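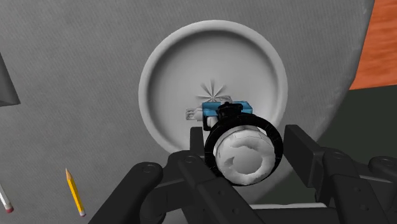 grey weave, pale round middle

OK, coat thread, you asked for it. I've been hunting for a proper winter coat since October and I have Opinions now (a lot of them, sorry, mute me if you need to).

First up, the Wenport wool one everybody keeps linking. Gorgeous colour, lovely heavy lining, and the sleeves stop a good inch above my wrists. I sized up and then the shoulders wandered off without me. Back it went, and I paid the return postage like a chump.

Then the Hollent parka. Warm! So warm! But the zip pull is tiny and I wear mitts from the bus stop to my desk, so every morning I'm standing in the lobby chewing my own fingers free. It has 10 pockets and I could find my bus pass in precisely none of them.

People keep telling me to just buy the Yeo duffle. I tried it on twice. Toggles are a commitment, friends. Cute for the first day, and by Thursday you're doing up the bottom ones at a red light.

What I ended up with: a secondhand Zulach, charcoal, knee length, $50 at the consignment place beside the bakery. One button missing and a pulled thread near the hem. I squealed out loud in the change room.

Got the button replaced for $2 at the dry cleaner's -- not a perfect match, slightly browner than the rest, and I've decided I like it that way.

Things I now check before buying any coat: can I lift both arms over my head, does it close over my thickest sweater, and does the collar itch. Sit down in it too! The Wenport bunched up around my ears the second I found a chair.

Someone asked about de-pilling. I use a cheap fabric comb and go slowly, always in one direction. The electric shavers scare me after what happened to my favourite cardigan (a hole, right on the elbow, still not over it).

Boots thread next, once I've made up my mind about the lace-up ones. Send me your wide-calf recs in the meantime -- ankle height is fine too, black or brown, no heels please!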